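4. Setting up the hand-held gripper for visitors

By now your table is in place and the Rellex tool is charged. I've run this station at every Odinlow open day so far, and these are the steps I follow. Doors open at 10 a.m., so I like to start by 9.

1. Wipe the tabletop and let it dry. Crumbs and coffee rings confuse the tracking more than you'd think!

2. Switch the tool on and wait for the second beep. If you only hear one, hold the power button down and start over.

3. Squeeze the trigger all the way, then let go. The fingers should close and spring back wide open. If they stick, see section 7 (it's nearly always the cable).

4. Type 235 into the "start height" box. The Zomholm table is lower than the old one, so ignore the 700 penciled in the old binder.

5. Put one practice piece on the table, well away from the fingers. I start people with the yellow one – it's easy to spot against pale wood, and the curve gives them something to think about.

6. Press Record, hand over the tool, and let your visitor have a go. Try not to coach too much in the first minute (I'm terrible at this).

Caution: Keep your own fingers out from between the jaws while somebody else has the trigger. Kids squeeze first and look later.

Note: Each try gets its own number. Ours ended at 1187 last April, so check the log before you start and carry on from there.

7. Before each new try, open the fingers fully and check the live view. You want both tips showing and bare table between them.

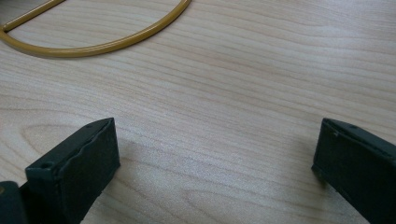 Fig. 4. Fingers open, yellow piece up and to the left.

8. Press Stop before you set the tool down. If you forget, just mark that try "skip" in the log and move on to the next visitor.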